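Cestow Island visitor access project - progress report to the fund, January

From: Aoife Gallagher
To: Gunvor Brekke
Copy: Randi Midtbø

Gunvor - sorry this is short, ferry timetable meeting ran over and I want it with you before Wednesday. Spreadsheet follows separately.

Where we are

Landing stage. Open. Handrail on the north side went in last, after the wrong brackets came twice. Boats up to the size of the Gruritz day ferry can now tie up at low tide, so no more sitting offshore waiting for the water to come up.

Visitor numbers for the season: 1,294 through the landing, counted by the ferry crew on the clicker. Of those 345 stayed at least one night. The overnight figure is the one you asked for in the grant letter. Day trips still most of it, as expected. Foreign visitors mostly Hungarian and Irish, going by the guest books, but not everyone signs, so I would not lean on that.

Permits. Still a headache. The landing permit can be bought in Dostivton, at the harbor office, but the office shuts at lunch and the morning boat from the mainland gets in right when the shutter comes down. Jonatan has talked to the harbor people about a drop box or letting the ferry sell them on board. They like the second idea. Nothing in writing yet. We'd like to have it settled before the spring sailings go on sale.

Rooms. 5 guesthouses signed up to the shared booking page, all on the village side. Csonka guesthouse was the last to join and is already the busiest, partly because Enikő Bárány answers the phone in three languages and picks people up from the boat. The two houses on the west shore are not in. They want to see a full season first. Fair enough.

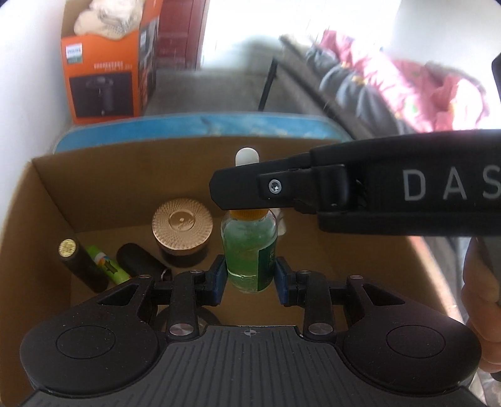 Small glass bottle, green liquid, orange-yellow cap.

Walking route. Marked from the landing to the lighthouse and back by the salt pans. Paint only on the upper half, posts to come when the ground is softer. Two stretches get boggy and we had complaints, mostly people in sandals. Have put a line about shoes on the booking page. The loop takes a slow walker most of an afternoon, so anyone on the late boat can't do it and get back the same day. Need to say that more clearly on the map - at the moment it is in the small print and people miss it.

Map and leaflet. First print run gone. Spelling of the north bay was wrong in the English version (my fault) and is fixed in the file. Reprint waiting on the new timetable, no point doing it twice.

Training. 2 sessions held for guesthouse owners, in the school hall. First on bookings and cancelations, second on what to tell guests when the boat doesnt run. The second was much livelier. We came out with a simple rule: whoever has the guest that night keeps the guest, at the same rate, until there is a boat. All the houses on the page agreed to it.

Problems

Weather days hit us harder than planned. No backup boat. Randi is asking for a price from the Gruritz people for a smaller vessel on call, weekends only to begin with.

Trash at the landing. Bins fill by midday when both boats come in. Parish will empty them more often if we cover fuel. Small amount, would like to move it over from signs, where we are under. Please confirm this is OK, I can't do it without your yes.

Next

- on-board permit sales, signed
- posts on the upper path
- reprint of map
- visit to the west shore houses, Jonatan to set up
- price for the on-call boat

Money is on track apart from the handrail brackets, see line for landing stage in the spreadsheet. Supplier has agreed to take back the wrong ones but the credit has not come thru yet.

Call me if anything looks off. I'm on the island until the afternoon boat, signal is best before nine.

Aoife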